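Curkness Evening Walks: progress report to the Holus Fund
Period covered: start of the season to the end of March

We are now past the halfway point of the grant and there is a great deal to tell you! When we applied, the walks were a map with pencil on it and a borrowed lantern. The route now runs two evenings a week from the old ferry steps at Puvonham up to Curkness and back down through Sandhu Yard, and people have been turning up in weather I would not have sent a dog out in.

Bookings
325 people have walked with us so far, against the 200 we promised you for the whole of this stage. The late walk, which leaves at 9pm, fills first. The early one (6.30pm) was slow until the clocks changed and is now catching up nicely, mostly with families. We had planned to drop it and have decided to keep it.

The route
Two stops have changed since the application. The chapel gate was too narrow for a full group, so the story of the drowned bell is now told from the bank opposite, where you can hear the water — a much better place for it. The salt store has been added after several older residents told us the tale of the lamp that was seen there every winter. We have three versions of it and the guides are free to choose. The steep part between the salt store and the top lane is still a worry on icy nights, and on those evenings we go round by the road, which adds ten minutes and loses us the view of the harbour lights.

Guides
All our guides have finished their training, including first aid. Two of them had never spoken to a crowd before and are now the ones people ask for by name when they rebook. The costumes are nearly done. The hats took longer than the coats.

Money
Spending is on track. The £2,000 set aside for lanterns, signs and printing is committed, and the signs at both ends of the walk are up. Printing came in a little under, so we would like your agreement to move what is left into a second run of the folded map, as the first is almost gone from the shops in Puvonham.

Still to do
The daytime version for schools is behind. We have a script, but it needs a gentler ending and a shorter climb, and we want to try it with one class before offering it more widely. We also need a proper answer on toilets at the Curkness end. The landlord has been kind, but forty children is a lot to ask of any pub.

Costume cloth for the summer season is the next decision, and we would love your opinion on it. Black has been the guides' colour all winter and it looks splendid by lantern light, but on light evenings it may be a bit gloomy, so a plaid is being talked about as well. A blue plaid cloth and a black one are on the brown wooden tabletop in the picture, if you would like to compare the two before we next speak. My own vote is for blue coats and black hats. 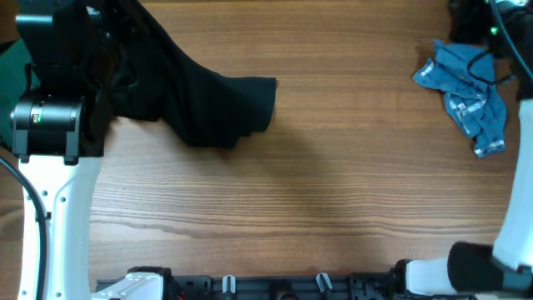
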